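3.2 Course Setting and Station Layout

The grasping task was run as the second of two assignments in the spring automation elective at Ellwood. Teams had access to a single shared station and booked it in two-hour slots, the earliest at 7:30 in the morning. The assignment asked each team to write a pick planner that would remove blocks of two colors from an open metal bin using a commanded grasp pose and a fixed approach height. Teams were free to choose how a grasp was selected. The arm controller, the gripper driver and the safety limits were supplied by the teaching staff and could not be edited.

Each trial started from a hand-placed arrangement. Blocks were laid flat on the bin floor at arbitrary angles, and stacking was not allowed until the final week in March. A trial ended when the planner reported an empty bin, when the controller raised a fault, or when a student pressed stop. Cables to the wrist and tool were strapped along the arm, and the straps were checked at the start of every slot - a step added by Hanna Kushnir after an early fault in which the wrist reached its rotation limit with the bundle under tension.
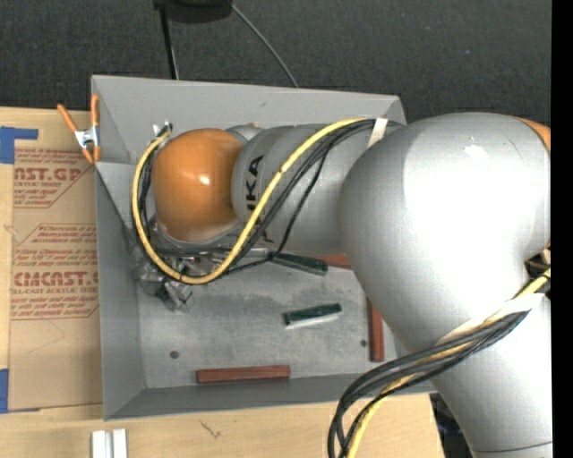
Figure 4. Bin-picking station with the arm over the bin. Green and reddish-brown blocks lie at different angles on the bin floor, and a spring clamp is attached to the rim.

Why were teams not given a grasp planner along with the rest of the software? An earlier version of the assignment supplied one, and most reports then dealt only with tuning its parameters, which left the course staff with little basis for judging whether students understood the geometry of the task.

The class completed 1,858 grasp attempts, of which 1,315 were logged as successful. An attempt was logged as successful if the gripper remained partly open on the block after the lift, as reported by the finger position reading. The largest group of failures came from blocks lying close to a bin wall, where the approach was rejected by the collision check or the gripper closed on nothing after a shortened descent. The team of Định Trương and Ludmila Gajdoš handled this case by tilting the tool away from the nearest wall by 13 degrees. Their planner, named Trolo, was later adopted as the reference solution.

A further 175 attempts were excluded from the counts above. They were made while the camera calibration was out of date, and the recorded poses could not be corrected afterward. Severyn Yatsenko reviewed the logs for these attempts and found the same offset in all of them, so the cause is not in doubt - only the size of the error at the far side of the bin remains unknown.

Color was used in the assignment only to define the order of removal. Green blocks had to be taken first. Several teams treated this as a hard constraint and stopped when a green block could not be reached, while others moved a neighboring block and tried again. Both readings were accepted in grading, and the two groups are reported separately in Section 4.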